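Casting and audience response in the serial drama Stutmont
Éabha Ó Súilleabháin
Supervisor: Brendan Lynch

2. Background

Stutmont is a hospital drama set in the coastal town of Butcombe. The lead role of Dr Nivarell was recast between the first and second series, and the change was announced in November with no explanation from the producers. This report examines whether viewers who followed the first series judged the new lead more harshly than viewers who joined later.

3. Method

A questionnaire was given to 130 viewers. Each watched two scenes, one per actor, and scored them on a scale of one to five for credibility, warmth and likeness to the character as written. The scenes were matched for length and setting. Both take place in the dressing room set, where Nivarell prepares for a television interview, so make-up and costume were treated as fixed conditions — only the performance was scored.

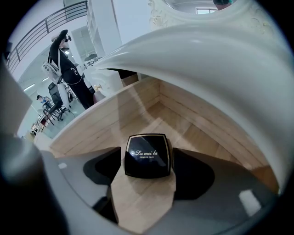 4. Results

Viewers of the first series gave the new lead lower marks for likeness. Marks for credibility showed no clear difference between the groups. Warmth could not be compared, as 12 respondents left the item blank and several others misread it.

5. Limits

All screenings were held on a Tuesday evening, which excluded shift workers. The order of the scenes was not varied. Mykhailiuk's scale was used in its short form, and two of its items refer to film and had to be reworded for television. The reworded items are listed in Appendix B.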